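About Vusatance

Hello and welcome! I started Vusatance as a travel blog after a very long, very slow train journey down the coast to Drusirport, which I'd booked by mistake (I wanted the express) and loved so much that I came home and quit my job within the month. These days it's a small travel company as well, though I still write all the posts myself, usually at the kitchen table and usually far too late at night.

What we do is slow trips for small groups. There are never more than 8 of us, we go by train and ferry wherever we can, and we stay put long enough to find out which bakery is the good one. Our longest route is 2,027 kilometres and takes 17 days, ending up in Vorkitz just in time for the December market - bring proper socks!

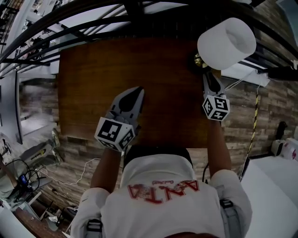
Trevor wrote to us after that one to say he'd expected to be bored stiff by the third ferry and had ended up wishing there was a fourth. He also asked if we could allow more time in Vorkitz, so we've added an extra night there and dropped the early bus, which I never liked much either.

I plan every route on foot first. If I can't drag my own suitcase from the station to the guesthouse without swearing, it doesn't go on the list. Prices cover beds, breakfasts and all the tickets, but lunch is up to you (I'll happily tell you where I'm going, and you're welcome to tag along).

The newsletter now goes out to 2,000 readers, and new trips are always announced there before they go up on the site. If you've got a question about rooms, food or sea legs, drop me a line - I answer most mornings before ten, unless I'm on a boat.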